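Beim Arm nicht am falschen Ende sparen

Die Werkstatt Dorkby plant für das kommende Jahr einen zweiten Roboterarm. Die Leiterin rechnet vorsichtig. »Der Arm selbst ist schnell bestellt. Vergessen werden Finger, Kabel und Ersatzmotoren«, sagt sie. Dafür hat sie 600 Euro eingeplant, dazu 1000 Euro Reserve. Geübt wird an einer Spielküche.
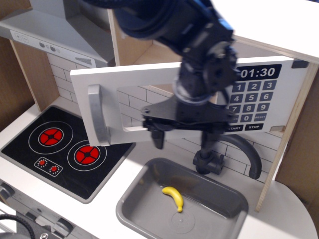
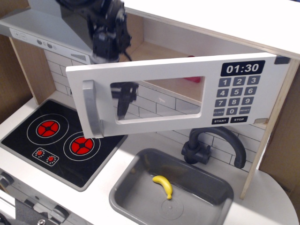
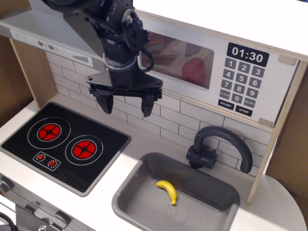
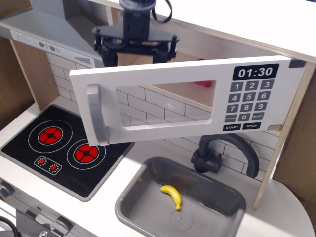
Arm und Spielküche mit Mikrowelle, Kochfeld und Spüle.

Die Lieferzeit bei Teixeira liegt bei 90 Tagen, bestellt werden soll deshalb im März. Ein Angebot von Ondwood war günstiger, enthielt aber keine Ersatzteile. »Das haben wir erst beim zweiten Lesen gemerkt.«

Und die Küche? »Die bleibt. An einer Tür mit Griff lernt man genug über die Reichweite, bevor man Geld ausgibt.« Für Auswahl und Einrichtung rechnet sie mit etwa 6 Wochen Arbeitszeit. Über den Antrag wird an einem Montag entschieden.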